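Home | Features | Food | Homes | Subscribe

The last ironing lady of Usley

Aatos Keskinen charges by the basket and won't do pleats. He took over the Markville Road shop in June, lady in name only, and the sign has stayed because a new one costs 300 pounds.
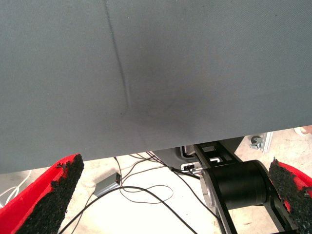
Page 34

Trade is brisk on a Monday, when Prydderch sends down its weekend shirts - 130 of them in a good week, most missing a button. Pillowcases he regards as a moral failing. "Who is looking at them?" he asks, pressing another.

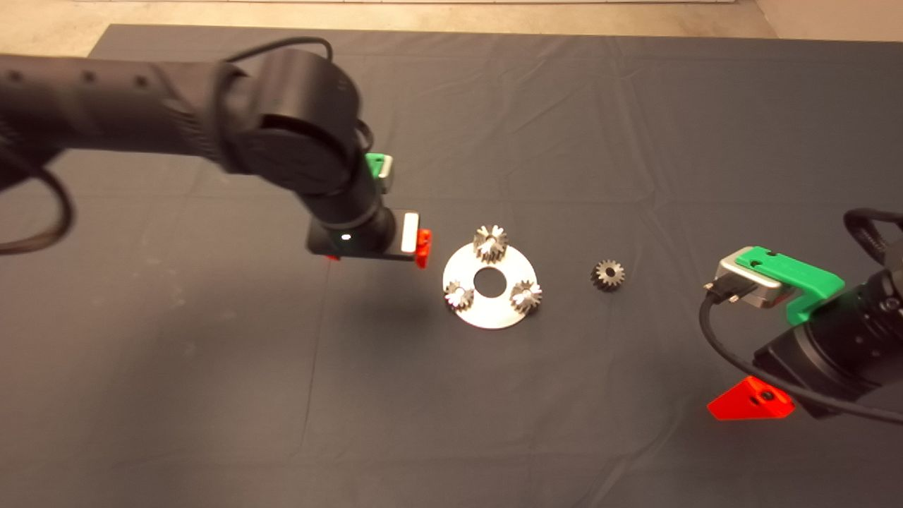
Does he ever iron his own clothes? Only for funerals, and then just the front.

The rival launderette has bought a steam press and gone quiet about it. Aatos still has his radio, and a waiting list he keeps on the back of a calendar.

14 shares | 6 comments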